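Chapter 9
Who Pays for the Wires? Rate Design and the Electric Grid

If you have ever opened an electric bill and felt your eyes slide past everything except the total, you are in very good company, and this chapter is written with you in mind. We spent the last chapter on power plants and the rules that govern what comes out of their smokestacks. Now we turn to something that gets far less attention in the news and yet touches every household in the country — the way the cost of the grid itself is divided up among the people who use it.

Let us begin with a small town. Jurklow has a single electric utility, Bosman Light and Power, and for many years it charged its customers in the simplest way you can imagine. Each household paid a price for every kilowatt-hour it used, plus a fixed charge of 2 dollars a month, which had been set so long ago that few people at the company could say where it came from. The arrangement was easy to explain and easy to bill, and on the whole people liked it.

Then the utility asked its state commission for permission to raise the fixed charge to 20 dollars a month and to lower the price per kilowatt-hour to match. Bosman's reasoning was plain enough. Poles, wires, transformers and substations cost the same whether a family runs the air conditioner all August or goes away to the lake, so (the company said) a good share of the bill ought to stay the same too. On average, customers would pay no more than before.

But averages hide a great deal, as we will see again and again in these pages. A retired couple in a small apartment, using very little power, would pay noticeably more under the new plan. A large house with a heated pool would pay less. And a family that had put solar panels on the roof, or had simply gone around sealing windows, would find that each kilowatt-hour saved was now worth less than it had been the year before. Was that fair? Was it wise, if the state also hoped to cut pollution? Those are two different questions, and it is worth keeping them apart in your mind as you read.

Economists usually start with what it costs to supply one more unit of power at a given hour, and they would like the price to reflect it. Power used late on a hot afternoon is expensive; the same power at three in the morning may be very cheap. Heating water is the classic case, because a tank filled and warmed overnight will still serve for a bath the next evening, and the household that shifts its heating in this way saves the grid some trouble.

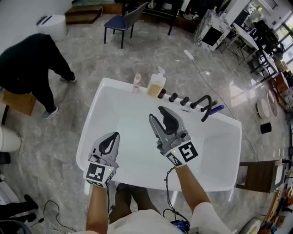

Imogen Rowbotham wrote to the commission that she had no objection to paying for the wires, but that she did object to losing the reward for using less, after ten years of trying. Her letter was read aloud at the hearing, and it moved the discussion along more than many of the technical filings did.

Azadeh Karimi took the other side, and took it well. If the wires are paid for only through usage, she argued, then renters who cannot install panels end up carrying the costs of homeowners who can. We will return to her argument in Section 9.2, where you will have the chance to work through the numbers for yourself.

Before going on, you may want to find a recent bill of your own and keep it beside you. Look for the fixed charge, which may be called a customer charge or a basic service charge, and then for the price per kilowatt-hour. We will be using both in the next section, which begins with the meter.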